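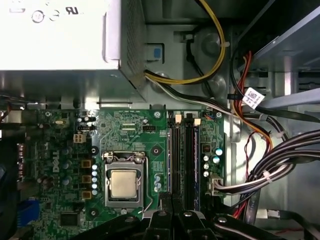

Power supply and cabling inside a gray metal computer chassis.

Flindus Publishes Technical Assessment of Proposed Ernden Missile Notification Arrangement

Study examines data formats, reporting windows and verification limits ahead of May working session

ERNDEN – Flindus, an independent research institute working on arms control verification, today released a technical assessment of the proposed missile launch notification arrangement between Barreto and Landari. The assessment covers the draft text circulated to both governments after the last round of talks in Ernden and is intended for delegations, legislative staff and monitoring specialists.

The draft arrangement would require each side to notify the other before any flight test of a ballistic missile with a range above 200 kilometers. Notifications would pass through a dedicated channel linking the two defense ministries. The arrangement would not limit the number of missiles held by either side, and it contains no provisions on warheads, production sites or fissile material. Those subjects remain assigned to a separate negotiating track, which has not met since the border incidents of last year.

Flindus reviewed 71 provisions in the main text and its technical annex. Each provision was assessed for clarity of obligation, availability of a verification method and consistency with the definitions in the first article. Provisions that depend on an undefined term were recorded separately and are listed in the second appendix of the assessment.

Principal findings

The range threshold is workable but incomplete. The draft measures range from launch point to impact point and does not address lofted trajectories. A missile flown at a steep angle can land well inside the threshold while being capable of a much greater range on a standard trajectory. Flindus recommends that the threshold be expressed as maximum design range with a stated reference payload, and that apogee be added as an alternate trigger.

The notification window requires revision. Under the current text, a party must give notice no later than six hours before the planned launch. Barreto has asked for a longer period to allow time for notices to aviation and shipping authorities. Landari has stated that longer periods would expose test preparations to outside collection. The assessment outlines a two-stage procedure under which a general notice naming a launch area would be sent first, followed by a specific notice giving the launch time, azimuth and expected impact area.

Cancellation and postponement are not adequately covered. A party that postpones a test is required to inform the other side "promptly," a term that appears in four articles and is defined in none of them. Flindus recommends a fixed limit of 100 minutes from the decision to postpone, after which the original notice would lapse and a new one would be required.

Space launch vehicles are excluded from the draft. Several stages and engines used in such vehicles are technically close to those used in longer-range missiles, and early flight data may not allow the two to be told apart. The assessment recommends that space launches be notified on the same form, with a separate category code and no implied judgment on their purpose.

Communications channel

The technical annex specifies a primary link and a backup link but assigns both to the same building on each side. A single power or network failure could interrupt both. The assessment recommends that the backup terminal be placed at a different site, that each side send a test message every Monday, and that acknowledgment be returned by a duty officer and not by automatic reply alone. Messages would use a fixed numeric format to reduce translation errors.

Verification limits

Flindus notes that the arrangement is a transparency measure. Compliance can be checked in part by comparing notices received with launches detected by national technical means. Coverage is uneven. Neither party operates a complete early warning network, and short flights over land may go undetected in poor conditions. The assessment does not find that these gaps prevent signature. It advises both sides to record in an agreed statement which classes of launch they are able to detect, so that an absence of data is not treated as evidence of a violation.

The draft also provides for a consultative group to handle disputes. Its rules of procedure have not been written. Flindus recommends that the group be authorized to meet at the request of either party, that its records remain confidential unless both parties agree to release them, and that technical questions be referred to a standing panel with equal membership.

Next steps

Delegations are scheduled to return to Ernden in May for a working session on the technical annex. The range definition and the notification window are both on the provisional agenda. Flindus will provide a briefing to accredited delegations before the session opens and will issue a revised version of the assessment if the draft text changes.

Availability

The full assessment, including the provision-by-provision table, the sample notification form and both appendices, is available from the Flindus publications office. Printed copies can be requested by legislative offices and accredited media.

About Flindus

Flindus conducts technical research on missile transparency, crisis communications and treaty verification. The institute is based in Ernden and takes no position on the domestic politics of any negotiating party.

Media contact: Flindus Press Office, Ernden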